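Soup season, and the pot I keep coming back to

I have been making the same lentil soup since June, which I know is a silly month to start a soup habit, but our kitchen in Darbridge faces north and it was a cold, gray one. By now I could make it half asleep (and a couple of times I pretty much have). So many of you wrote in after I mentioned it last time that it seemed mean to keep it to myself any longer!

It starts with onions, and more of them than you think. I use three big ones for a pot that feeds six, sliced thin and cooked in olive oil over a low flame until they go jammy. Give them 42 minutes if you have it. I timed mine once, because my sister accused me of exaggerating, and 42 is what the clock said. If you're in a rush you can get away with 20, and the soup will still be good, just a bit sharper.

Then in go four cloves of garlic, a heaped teaspoon of cumin, half a teaspoon of sweet paprika and a good spoonful of tomato paste. Stir that around until the paste darkens and the whole house smells wonderful. My cumin comes from Ait Ali, the little spice counter behind the bus station, where they grind it while you wait and always put a bit extra in the bag. Supermarket cumin is fine too, but please smell it first. If it smells like dust, it'll taste like dust. 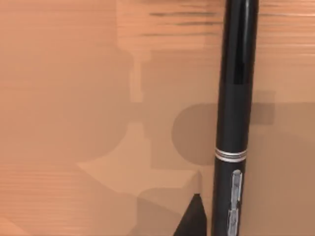 Pen at the ready for the shopping list.

Here's what you need to get in: two cups of red lentils, three onions, garlic, two carrots, one lemon, a small can of tomato paste, seven cups of stock, and some parsley if it looks perky. You probably have the rest. I priced it all up last month and it came out at 70 cents a bowl, and that was with the nice olive oil.

Rinse the lentils well (the water should run almost clear), tip them in with the chopped carrots, pour over the stock and let it bubble gently with the lid half on. Mine takes 25 minutes. Stir it now and then, especially toward the end, as the lentils love to sink and stick. I blend half and leave the other half as it is, and I like that so much better than a totally smooth soup. Salt goes in at the end, then the juice of the whole lemon. Do not skip the lemon! I forgot it once when we had friends over and everyone was very polite about it.

A few of you asked about freezing. Yes, it freezes beautifully, up to three months, but leave the lemon out and add it when you reheat. It thickens up a lot, so have a splash of water handy. I freeze it flat in bags and stack them up like books, and at one point I had 12 in there and no room for ice cream, so learn from me.

For toppings, I go back and forth. Fried onions, a swirl of yogurt, chili flakes in warm butter, torn-up stale bread crisped in a pan. The butter is the winner at our table right now. My husband puts grated cheese on his, and I've stopped arguing.

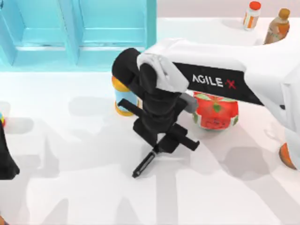
Bernadette Gallagher wrote to me that she makes nearly the same soup but swaps one of the carrots for a sweet potato, and that her kids, who "won't touch a lentil if they can see it," eat two bowls each. She blends the lot, adds a thumb of grated ginger with the garlic, and uses lime when there's no lemon in the house.

I tried it her way the next evening and the ginger is staying. The sweet potato makes it a good deal sweeter, so I pushed the paprika up to a full teaspoon and was a little braver with the salt. If you've got a version of your own, hit reply and tell me about it, I read every one. Next time it's flatbreads, the no-yeast kind you can have on the table before the soup is done.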